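Horham Gripper Build: Student Report

For my project I built a pair of hand-held grippers in the shared workshop at Drorkcombe, with Gregor Lennox helping on the wiring (he's way neater than me!). The first jaw took 16 prints before it closed right.
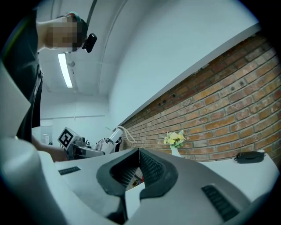

Calibration ate up most of May. We kept getting the marker size wrong in the settings file, and I rewrote that part 6 times before Gregor spotted a typo.

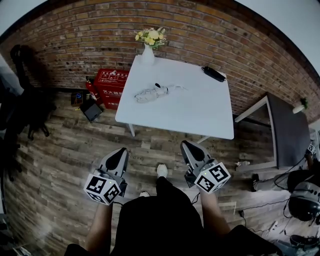 After that I recorded almost 50 practice runs and kept 9 of them, mostly because I move my wrists too fast. Next time I'd do the software first and print later, and I'd buy longer screws from the start!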